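Nettoyer et remettre en état un sol en pierre grise

Fiches pratiques > Sols et revêtements > Entretien
Mis à jour le 17 décembre 2023
Rédaction : Enda Fitzgerald. Relecture technique : Liam Hayes.

Cette fiche concerne les sols intérieurs en pierre calcaire ou en ardoise, posés collés ou scellés. Elle ne s'applique ni au carrelage émaillé, ni au béton ciré, dont les finitions ne supportent pas les mêmes produits.

Durée totale, séchage compris : 3 jours pour une pièce d'habitation courante.

Matériel

Aspirateur avec brosse souple
Deux seaux
Balai à franges en microfibre
Brosse à poils nylon (jamais métallique)
Raclette caoutchouc
Détergent au pH neutre
Détergent alcalin pour pierre naturelle
Imprégnant oléofuge et hydrofuge, en phase aqueuse ou solvantée
Chiffons blancs non pelucheux
Gants nitrile, lunettes

1. Identifier la pierre

Le calcaire réagit aux acides, l'ardoise beaucoup moins. Déposer une goutte de vinaigre blanc dans un angle caché, sous un meuble par exemple. Une effervescence, même légère, indique la présence de carbonates. Rincer aussitôt à l'eau claire. Dans ce cas, proscrire définitivement vinaigre, citron, détartrant sanitaire et nettoyants de type « décapant laitance ».

Certaines ardoises contiennent elles aussi des veines calcaires. En cas de doute, traiter le sol comme un calcaire.

2. Vérifier la présence d'un ancien traitement

Verser une cuillerée d'eau sur une dalle propre et attendre quelques minutes. Si la pierre fonce, elle est absorbante et l'ancien imprégnant n'agit plus. Si l'eau reste en perles, un nettoyage neutre suffit et l'on peut s'arrêter à l'étape 4.

Répéter l'essai à plusieurs endroits : devant l'évier, dans l'axe de passage, le long d'un mur. L'usure est rarement uniforme. Un film brillant qui s'écaille signale une cire ou un vernis filmogène, à retirer avec le décapant prévu par son fabricant avant toute autre opération.

3. Dégager et dépoussiérer

Retirer les meubles, les tapis et tout ce qui traîne au sol. Aspirer deux fois, dans des directions croisées, en insistant sur les joints. Les grains de sable restés en place rayent la surface lors du brossage. 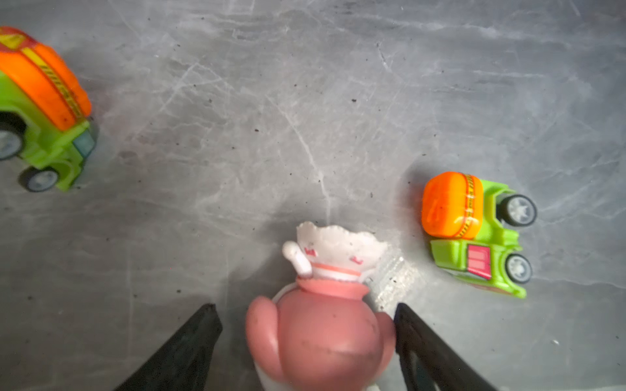

Protéger ensuite les plinthes en bois avec un ruban de masquage à faible adhérence. Contrôler les joints : un joint creux ou fissuré doit être repris avant le lavage, avec un mortier compatible, puis laissé à durcir selon la notice.

4. Laver au détergent neutre

Diluer le produit dans l'eau tiède. Travailler par petites zones, du fond de la pièce vers la porte. Le premier seau reçoit la solution, le second l'eau de rinçage. Changer cette eau dès qu'elle se trouble.

Ne pas inonder le sol. Sur une pose collée, l'eau stagnante migre par les joints et provoque des auréoles longues à disparaître.

5. Traiter l'encrassement gras

Appliquer le détergent alcalin au balai, laisser agir sans laisser sécher, puis brosser. Évacuer à la raclette et rincer deux fois. Sur une ardoise feuilletée, brosser dans le sens des strates.

Les taches d'huile isolées se traitent par cataplasme : terre de Sommières ou argile blanche, mélangée au détergent jusqu'à obtenir une pâte épaisse. Couvrir d'un film plastique percé, laisser en place une nuit, retirer à la spatule plastique. L'opération peut être répétée – deux passages sont courants sur un calcaire tendre.

6. Laisser sécher

Compter environ 72 heures entre le dernier rinçage et l'imprégnation sur une pierre très absorbante. Ce délai s'ajoute alors à la durée indiquée en tête de fiche. Ventiler sans chauffage direct et couper le plancher chauffant la veille de l'application.

7. Appliquer l'imprégnant

Faire un essai sur une dalle peu visible, car certains produits foncent la teinte. Appliquer une couche fine au chiffon ou à la brosse large, joints compris. Essuyer l'excédent avant qu'il ne devienne collant – un surplus séché laisse un voile difficile à reprendre. Si la pierre boit immédiatement, passer une seconde couche sur la première encore fraîche.

Les chiffons imbibés de produit solvanté peuvent s'enflammer spontanément. Les étaler à l'extérieur jusqu'à séchage complet avant de les jeter.

8. Entretien courant

Aspiration régulière, lavage au détergent neutre faiblement dosé. Éviter le savon noir sur un sol imprégné : il dépose un film gras qui retient la poussière. Refaire l'essai à l'eau chaque année, en octobre par exemple, avant la saison des chaussures mouillées.

Fiches liées : Reprendre un joint de dallage – Poser une plinthe en pierre – Décaper une cire ancienne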